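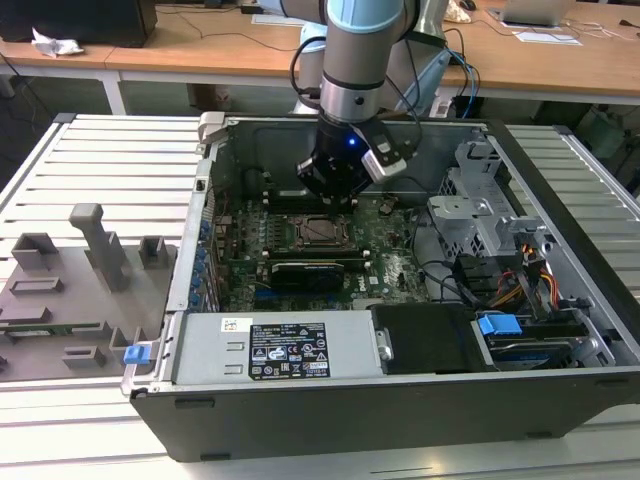 Ryu, weekend tinkerer and keeper of this blog
2022-05-26
2 min read

Search this site Search Type and hit enter

So I've gone down the old desktop rabbit hole again! The new project is a big black tower I've named Plokisach (all my computers get silly names, the last one was Skikora), and I love how much room there is inside these things once you lay them on their side. The processor socket is sitting there empty with memory slots above and below it, and the little silver Dell logo by the graphics card makes me weirdly happy.

I paid 51 bucks for it at the Skondale swap meet. The seller one table over wanted 179 for something half as roomy, no thank you.

First job is memory. If you've never done it, line up the notch before you push, and then push harder than feels polite (I still wince every time). Next is a processor, and I'm going used, as the new ones I looked at started at 299 and I'm not spending that on a hobby box. Thermal paste I already have, a whole tube left over from Skikora.

The drive stays where it is for now. Blue handles and latches on the bits you're supposed to grab, bless whoever thought of that! The red, orange and yellow wires I'll leave bundled up until I get to the drive cage, probably in June.

If anyone has a spare processor cooler, leave me a comment.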